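Call for Participants: Open Day on Household Handling Work

Stimavex is looking for people to take part in its spring open day at the Gourlay building, 314 Hader Street. We need visitors who will spend part of the day trying the work themselves and telling us what they think of it. No background in robotics is needed. If you fold your own laundry or make your own bed, you know enough to be useful.

The open day is part of Dondari, our project on teaching robots to handle clothes and bedding. Most of the demonstrations are done with hand-held grippers. An operator holds one in each hand and does an ordinary chore with them, and the recording is used later to train a robot arm. Visitors will see the full chain, from the chore on the bed to the arm running in the next room.

What happens during the day

Doors open at 9 a.m. We start with a short talk and a safety briefing, then split into small groups. Each group visits the bedroom station, the kitchen station and the arm room. You will watch a trained operator first and then take a turn with the grippers. Your turn lasts long enough for two or three tries at the same task. Most people find the first try slow and the second one easier.

After lunch we run the arm live. It will attempt the same folding tasks the operators do by hand. It makes mistakes, and we do not stop the demonstration when it does. We would like you to write down where you think it went wrong. Forms are provided.

The last session is an open discussion with the engineers, ending at 4 p.m. You are free to leave earlier if you need to, but please let the front desk know.

The bedroom station

Garment folding is the task most participants will be given. A long-sleeved top is laid out flat on a made-up bed, and the operator brings in the sleeves, folds the body and sets the finished piece to one side. Soft fabric on a soft surface is harder than it sounds. The sheet moves with the top if you press too hard, and a sleeve will slip out if you pinch only the edge of the cuff. We use patterned bedding as well as plain — the robot has to cope with both.

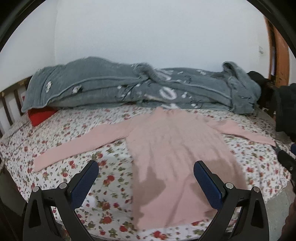 Who we are looking for

We have places for adults of any age and any line of work. We would especially like to hear from:

People who do laundry, housekeeping or care work for a living
Left-handed people
People with reduced grip strength or limited reach
Anyone who has never used a robot or a remote tool of any kind

You should be able to stand for short periods, though stools are available at every station. The grippers are squeezed by hand, and you can rest whenever you like. If you have a wrist or hand injury at the moment, you are welcome to come and watch without taking a turn.

What we record

The grippers carry cameras that point at the work. They are not meant to record faces, but your hands or sleeves may show. You will be asked to sign a consent form before your turn. You can say no to recording and still join everything else. If you change your mind afterward, write to us with your badge number and we will delete your tries.

Payment and practical details

Participants who take a turn at two stations receive a gift card at the end of the day. Lunch and coffee are included. We can refund bus and train fares if you bring the ticket. Parking is behind the building, entrance 2, and there is step-free access from the parking lot to all the rooms used on the day.

Please wear short sleeves or sleeves that can be rolled up, and leave rings and bracelets at home. Lockers are available for bags and coats.

How to apply

Send a short message to the Stimavex open day desk with the subject line "Dondari 942." Tell us your name, what kind of work you do, which hand you write with and anything we should know about access or food. You do not need to send a resume.

Applications close at the end of February. We will answer everyone, including those we cannot fit in this time — a second open day is planned for the fall, and you can ask to be put on the list for that one instead.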